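Push-button switch

A push-button switch is an electrical switch worked by pressing a cap or plunger. It is one of the most common controls on machines, vending equipment, elevators and door panels. The part the user touches is called the cap or actuator. Behind it are a body, which holds the moving parts, and one or more metal contacts to which wires are attached.

Types

Switches are divided by what happens when the finger is lifted. A momentary switch returns to its resting position at once, as on a doorbell. A latching switch stays in until it is pressed again. Contacts may be normally open, so that pressing completes the circuit, or normally closed, so that pressing breaks it. Stop buttons are usually of the second kind — a broken wire then has the same effect as pressing the button.

Cap colors

Caps are molded in several colors so that operators can tell controls apart quickly. Red is generally kept for stopping or switching off, and green is widely used for starting. Yellow often marks a control used in an abnormal condition. Blue, white and black have less fixed meanings and vary from one plant to another.

Handling and sorting

Small switches are often handled loose between molding, assembly and packing. At many plants they are heaped on a table beside a belt conveyor, and a seated worker moves them by hand.

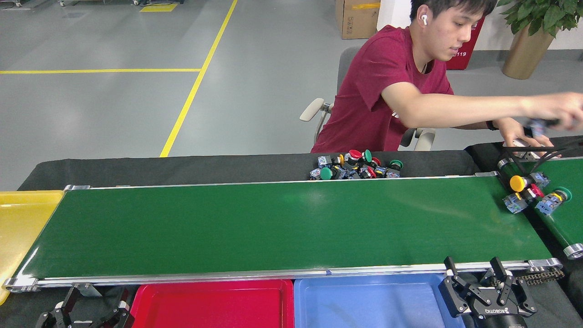
Mixed lots are separated by cap color or by contact type before packing. Color is the easier of the two, as normally open and normally closed versions may look the same from the front. A meter is used to tell them apart when the markings cannot be read. Bent contacts are a common reason for rejection.

At the Zepeda works of the switch maker Fitach, finished pieces were packed in trays of 30 until August, when the company changed to divided cartons. Trilok Bajpai, who wrote the plant's packing manual, gave contact damage in the trays as the main cause of returns.

Mounting

Panel-mounted switches pass through a round hole and are held by a threaded ring or by spring clips. The hole must match the body and not the cap, which is normally wider.

See also

Toggle switch
Limit switch
Belt conveyor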